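Forum > Backen & Brot > Kleingebäck

Thema: Croissants am nächsten Tag - Teller, Unterlage, Aufbacken??

krümelwilma
Hallo zusammen, kurze Frage, muss gleich weg. Brunch bei uns im April, 34 Leute, Croissants werden am Abend vorher gebacken (geht nicht anders, Ofen ist morgens belegt). Jetzt Streit mit meiner Schwester: sie will alles auf einen großen Haufen in den Korb, ich will jedem eins auf den Teller. Teller sind da, schlicht, hell, rund. Und dann die Frage was drunter kommt, die Tische sind weiß und das sieht aus wie Kantine. Hab an graue Filzplatten gedacht. Meinungen?
Gruß Wilma MacAulay

pullo_42
Korb. Immer Korb. Einzeln auf Teller trocknet doch viel schneller aus.

Montserrat G.
Quatsch, im Korb werden die unten matschig. Hab ich schon zweimal weggeschmissen. Teller, aber erst kurz vorher drauflegen.
Grau drunter find ich gut.

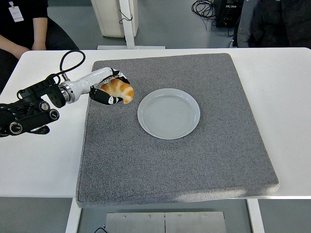
Croissant neben hellem Teller über grauer Unterlage, Tisch weiß

Die Unterlage ist natürlich viel größer als ein Platzset, aber vom Ton her kommt das hin denk ich. Der Teller hebt sich grade noch ab. Bei hellgrau wär er weg.

krümelwilma
Oh danke! Ja genau so in die Richtung. Nur kleiner halt. Gesprenkelt find ich sogar besser als einfarbig, sieht man die Krümel nicht so.

N_Ferreira
Krümel sieht man IMMER. Und aus Filz kriegst du die nicht raus, vorallem nicht die Fetten. Butterfleck auf Filz = Tonne. Ich sag das als jemand der 10 Stück davon hatte. Nimm Papier. Oder Wachstuch, gibts auch in grau.

Mavis C.
@N_Ferreira kommt drauf an. Hab welche von Ferkaswood, die kann man abbürsten und mit Gallseife gehen auch Flecken raus. Meistens. Nicht in die Maschine, die wellen sich.
Zum Haufen/Einzeln: bei 34 Leuten würd ich einzeln machen, sonst grabscht jeder drin rum und die ganzen Blätter fallen ab.

pullo_42
Dann halt Zange in den Korb?? Problem gelöst.

Mavis C.
Mit der Zange zerdrückst du sie erst recht. Die Spitzen brechen doch als erstes ab.

pullo_42
Muss man halt nicht so zupacken. Breit fassen, in der Mitte, nicht am Zipfel. Mach ich seit Jahren so, beim Kirchenbrunch in Grollville gab es noch nie Beschwerden.

Priya E.
Leute, ihr redet über Unterlagen und keiner übers Aufbacken. Croissants vom Vorabend MÜSSEN nochmal rein, sonst ist das Gummi. Bei mir 160 Grad Umluft, vier Minuten, dann offen aufs Gitter. Nicht abdecken!! Wilma, wenn der Ofen morgens belegt ist - wie lang genau? Zehn Minuten Lücke reichen dir ja fast schon pro Ladung.

krümelwilma
@Priya hm. Da sind die Quiches drin. Könnte die vorziehen, die kann man ja auch lauwarm essen. Wie viele gehen auf ein Blech zum Aufbacken?

Priya E.
Dicht an dicht wenns sein muss, die gehen ja nicht mehr auf. Nur nicht stapeln.

Montserrat G.
Ich mach bei fertig gebackenen eher 150 und dafür länger. Bei 160 werden mir die Enden zu dunkel, grad wenn sie eh schon gut Farbe haben. Die Rillen dürfen ruhig hellgelb bleiben find ich, ganz durchgebräunt schmeckt bitter.

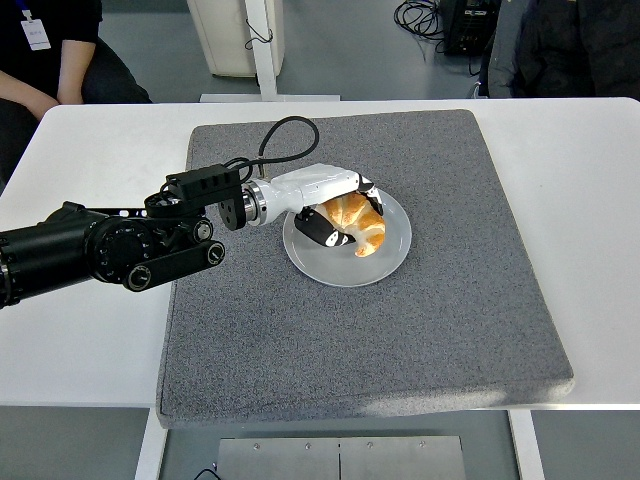 Und zu den Tellern noch, Wilma: achte auf einen Rand. Muss gar nicht hoch sein, ein flacher reicht, aber ganz ohne Rand hast du die Brösel auf dem Tisch sobald einer reinbeisst. Und lieber matt oder glasiert? Ich nehm glasiert, Butter geht besser ab. Meine sind von Snorradóttir, gibts glaub ich nicht mehr, aber schlichte runde kriegst du ja überall.

N_Ferreira
150 oder 160, das merkt doch kein Mensch. Jeder Ofen spinnt anders. Eins zur Probe rein und gucken.
Beim Filz bleib ich dabei. Tonne.

Priya E.
Doch merkt man. Bei 150 und länger trocknen sie innen aus. Aber gut, eins zur Probe ist ein guter Tipp, da sind wir uns einig.

krümelwilma
Ok, Zwischenstand: einzeln auf Teller, Teller mit Rand hab ich. Quiches früher. Aufbacken mit Probestück. Filz weiß ich noch nicht, frag mal ob meine Schwester noch Stoffreste hat - sie will jetzt übrigens karierte Servietten, Hilfe
Marmelade auf den gleichen Teller oder extra Schälchen?

Mavis C.
Extra!! Sonst weicht der Boden durch.

pullo_42
Auf den gleichen. Wer spült denn sonst die ganzen Schälchen. 34 Teller plus 34 Schälchen, viel Spaß

N_Ferreira
Ein Glas pro Tisch mit Löffel drin, fertig. Macht doch nicht alles so kompliziert

krümelwilma
Glas pro Tisch, gekauft. Muss los, meld mich wenn ich die Unterlagen hab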